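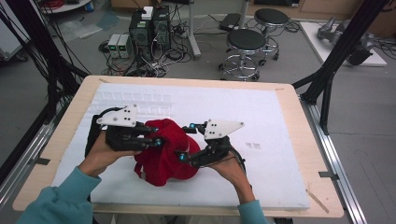 Caps and crumpled things: your questions

I'm Ruby-Lee Lockyer and I get asked the same bits over and over, so I've put them all on one page!

My cap's been squashed in a bag. Is it ruined?
Very rarely. Lay it on a flat, pale surface (I like a big white board on the table, you spot fluff straight away) and ease the creases out from the middle with your fingers.

Can I iron it?
Please don't iron the peak. A bit of steam on the crown is fine - keep the kettle a good hand's width away.

How long should I leave it to dry?
I give mine 48 hours over an upturned bowl. I know, it's ages, but I've rushed it 3 times and sulked every time.

Will red run in the wash?
It can do, especially the first few goes. Cool water, on its own, and no soaking overnight.

What about T-shirts and scarves?
Much easier. Shake, smooth, fold in half, then roll. Scarves I just roll and shove in the drawer.

Do you take caps in for reshaping?
I do, at the Jestdale shop, from October onwards.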